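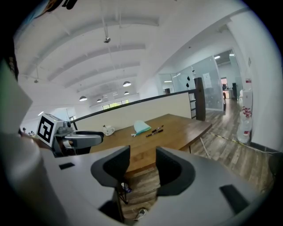
## Wednesday meeting, Stelo group

Present: Hiyori Sugawara, Arai team, Skestine (by phone)

**1. Hand-held gripper method**

- Hiyori reported 117 demonstrations for the cloth task. After filtering, 70 stay in the training set.
- Longer pause before closing the fingers gave better results in the test. The reason is not yet clear.
- Skestine asked if the marker cube tracking loses position in fast turns. Hiyori will check the logs.

**2. Next steps**

- Record 20 more with the two markers on the table.
- Arai team compares with the old policy.
- The target of 400 is moved to October.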